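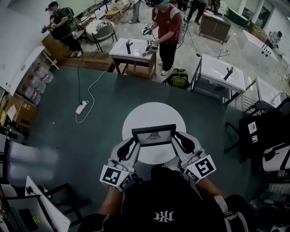
2 min read

Week 6 handout: Comparing hand-held grippers

Bring this to lab on Sunday. The reading was the Stosik comparison, and I'd like you to come in doubting it.

Stosik reports that hand-held grippers gave cleaner demonstrations than a teleoperated arm. Maybe so. Look at how the trials were scored, though. A trial counted as clean if the object ended up where it was supposed to, and whoever held the grippers also filled in the score sheet. Of 150 trials, 107 were kept. The paper doesn't say what was wrong with the rest. If they were dropped for lost tracking, that is a result about the grippers and belongs in the table.

Points to go over before lab

Markers. The square black-and-white markers sit on the outer faces of our grippers. A marker can only be read when a camera can see it, so a wrist turned the wrong way costs you data. Vendors like to quote accuracy for a marker held square to the lens. Ask for the number at a steep angle — you will probably wait a while.

Two-handed grasps. Clamping a flat, rigid thing like a picture frame between two grippers looks easy. Your arms do a lot of quiet correcting, and a recording of gripper positions leaves out how hard you squeezed. Whether an arm can replay it is a separate question, and Stosik never tests it.

Finger pads. The pads are curved. The Cirari notes claim this helps with thin edges, on the strength of 2 objects. I'm not convinced.

Crowding. With several people working in one room, check that your log holds your own grippers and no one else's. The Mishra logger will happily accept any marker it recognizes.

What to hand in

One page per pair. List every trial, failed ones included, with the reason in plain words. Swap score sheets with another pair so you don't grade yourselves. Roughly 2000 frames per trial is plenty; longer recordings mostly add waiting.

Don't write "worked well." Say what you measured and what would have changed your mind.

Next week: wrist cameras, same complaints.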